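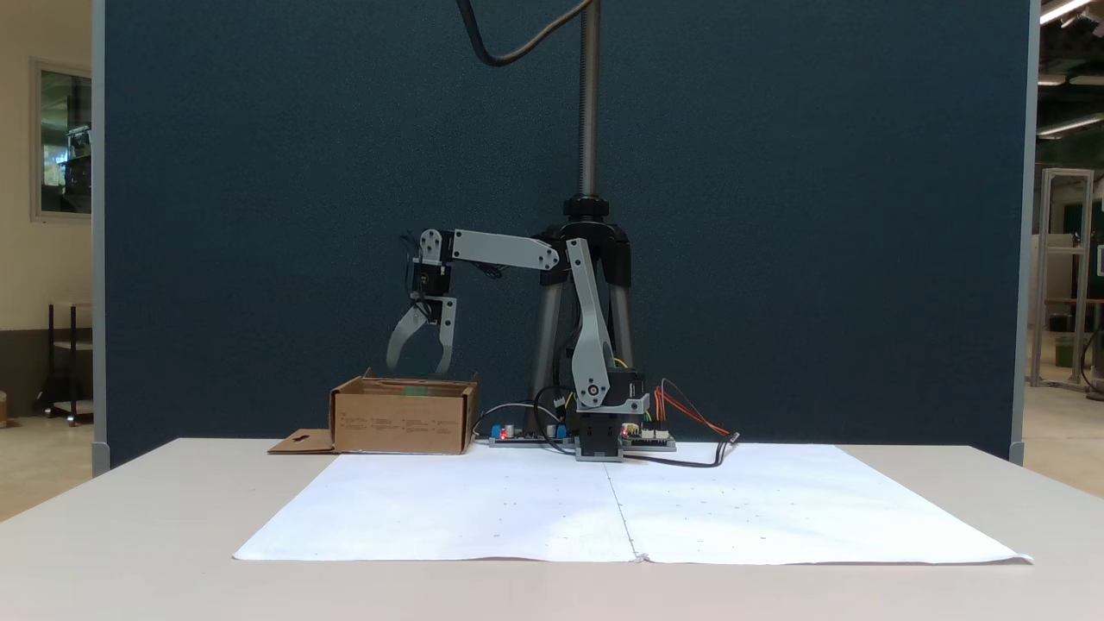 Photo: Rocío Huenchumán / Sundstead

How to get something useful out of a robot arm demo

Posted 14 July 2021 by Keith Maihi

I have sat through 31 robot demonstrations and come away from most of them knowing less than I thought I did. An arm moves, people clap, somebody hands you a brochure. If you are going to an open day because your shop or your school might spend money on one of these, go in with a plan. I used the one below at the Sundstead open day, where the Geren group was showing a small desktop arm doing pick and place work.

What to bring

A notebook, a watch with a second hand, and one object from your own bench that is small enough for the gripper and that you don't mind having dropped. I bring a plastic bottle cap. Bring a tape measure too if the organizers allow it.

Step 1. Look at the table before you look at the arm

Walk up early, before the talk. Note what is on the work surface and how it is laid out. At Sundstead there was white paper over much of the tabletop, with small marks on it, and an open cardboard box to one side. Marks on a work surface make me suspicious. Ask whether the objects have to start on them. Damián Tapia, who ran the table, told me they were left over from an earlier setup and had no bearing on the day's program. I wrote that down with a question mark next to it.

Step 2. Ask who or what is steering

There are three common answers. The arm is replaying a recorded path, a person is driving it, or software is choosing the moves from sensor input. All three can look the same from where you stand. Get the answer in plain words. "It's learned" doesn't count. Ask what happens if you turn the object a quarter turn. Then ask to do it yourself.

Step 3. Count every attempt

Start a tally when the first run starts and don't stop when the presenter starts talking. Presenters talk most when something has gone wrong. Put down a stroke for each try and circle the ones that worked without a hand reaching in. I logged 49 attempts over the afternoon and circled fewer than the handout had led me to expect. Soledad Zapata kept her own tally beside me and we disagreed on 7 of them, mostly over whether a nudge counts as help. Decide that before you begin.

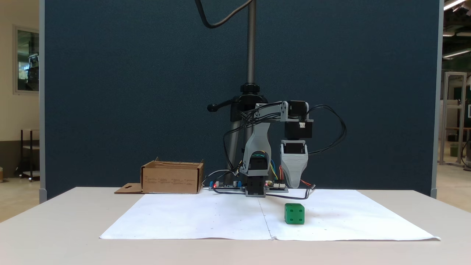
Gripper above the paper, with the green die on the right half of the sheet.

Step 4. Think hard about the object

A cube with flat sides is a kind choice for a two-fingered gripper. It has parallel faces to close on, and a strong color against white paper is about as easy as seeing gets. Ask to try your own object. If the answer is no, ask why, and write down the reason in the words you were given. My bottle cap was turned down as "out of scope." Fair enough, but then so is most of my bench.

Step 5. Change one thing

If they let you, move the object a hand's width. On the next run, move the box. Don't do both together or you will learn nothing from a miss. Brenda Ocampo asked for the box to be moved and was told it would take up to 8 minutes to set up again. That answer told me more than the slides did.

Step 6. Read the wiring, politely

Open electronics on a tabletop are fine for a lab. They are a bad sign if the talk is about a finished product. Look for where the cables hang, and ask which one gets replaced most often. People who use the machine every day will answer right away.

Step 7. Ask for the boring numbers

Hours run since the last repair. Price of a spare servo. How long a new user needs before working alone. I got one of the three. The Ulloa reseller at the next table offered me a comparison sheet against the Bultach arm instead, with no test conditions printed on it, so I left it there.

Afterward

Type up your tally the same evening. Send it to the presenter and ask whether they agree with it. Damián wrote back and disputed two of my strokes. He was right about one.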